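Date: 2021-11-07
List: Climuleo Packing List
Subject: Re: toothbrushes, wrapped or loose?

A member in Galton wrote:
> We're putting together hygiene bags for the Mostard shelter and I'm
> stuck on the toothbrushes. Do you leave them in the plastic or take
> them out so they take up less room? We have 533 of them and one
> very small closet. Also, what do you do with the caps?

Oh boy, the toothbrush question! We went back and forth on this for ages at our end, so here's where we landed. Leave the wrapper on anything that's going in a bag. People want to open it themselves, and I would too. Yes, the plastic is crinkly and it slides off every pile you make, but if you twist the extra down at the handle end the whole thing gets a lot slimmer.
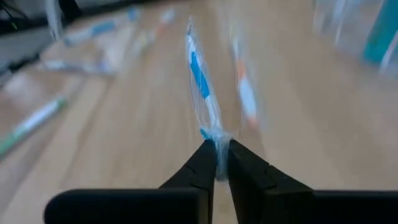 I'd skip rubber bands, by the way. We tried them in March and they snagged on the wrappers and tore a bunch. A plain shoebox with the brushes standing on end does a better job, and you can see right away when you're running low.

Loose ones are another story. Any brush that's out of its plastic stays out of the bags, no matter how new it looks. We keep those for the tooth-brushing table at the Pugh family day (kids love a big pile of colors) or for scrubbing grout, bike chains, whatever.
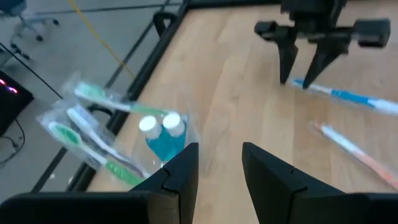
If you do end up with a display table, get a clear cup — a square-sided one tips less than a round one, at least on our wobbly tables. Stand the brushes up in it and tuck the little stuff at the bottom. It takes up hardly any space and folks can see what there is.
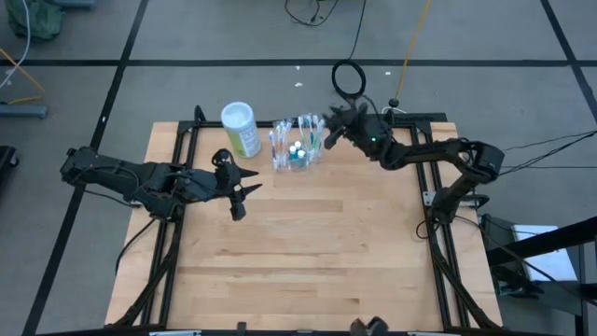

Nettie B.

P.S. I forgot the caps! We give one per brush when we have them, and we never have enough. Put them in after the brush so they don't end up rattling around with the soap. And sort your wrapped brushes by color before you start filling bags. It sounds fussy, but families can tell whose is whose, and with 2 people sorting it goes quickly. Our last order was 1000 and we did it over one pot of coffee.
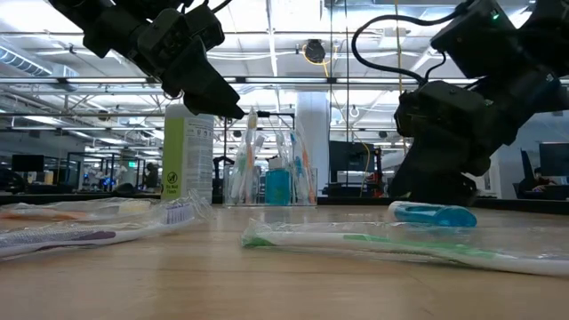
Wrapped brushes in orange, purple and green, plus a light blue piece that looks like a travel cap.

If you want the label sheet we use for the boxes, write me off list and I'll send it over.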